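Desk along an office wall: how to stop the long top sagging and the cables collecting underneath?

Posted in Furniture and Fittings, January 25, 2026
Viewed 3460 times

fenland_drawer

I am fitting out a small office with one long white desk against the wall. The top is an Eklow panel on legs at the two ends only, with no fixing to the wall. With two monitors on it, the middle has dropped by 15 mm. The supplier, Baumgartner, says this is within tolerance. I do not agree.
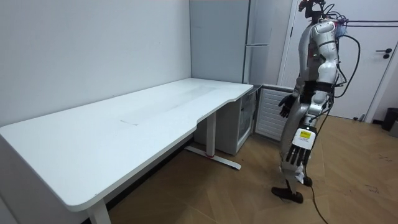
I would like to know whether a batten screwed to the wall is enough by itself, or whether I also need a rail under the front. The wall is plasterboard on metal studs. I also have four power leads to get off the floor and would prefer to do both jobs at once.

Prutari

A wall batten holds up the back edge only. The front will still drop and the top will take on a slight twist, which you will notice when a pencil rolls. Fit both.

For the batten, use 45 mm softwood and screw into the studs, not the plasterboard alone. Find the studs with a magnet and mark them all before drilling. For the front, use steel angle set back 200 mm from the edge so that it clears your knees. Slot the holes in the angle, as the top will move a little between winter and summer.

Turn the top over before you fit anything. If it has been sagging for months it may have taken a set, and putting the bowed face upwards lets the load work against it. This only applies if both faces are finished.

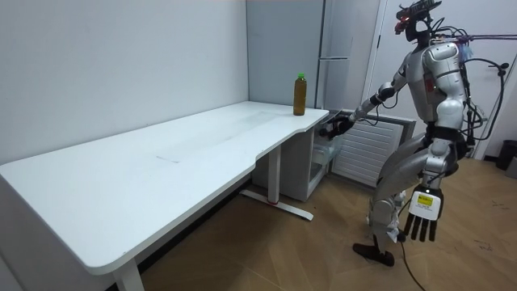 Leads: fix a wire tray to the back of the steel angle. Keep the extension block in the tray and leave a loop of slack at each end. Do not staple mains flex to the batten.

oddments_and_ends

Just put a third leg in the middle. Mine has had one since March and is fine.

Prutari

A centre leg does work and is cheaper. It needs an adjustable foot, or it will either carry nothing or lift the top off the end legs. It also gets in the way of a chair if two people share the desk.

fenland_drawer

Thank you. Going with batten and angle. The underside is unfinished so I can't turn it over.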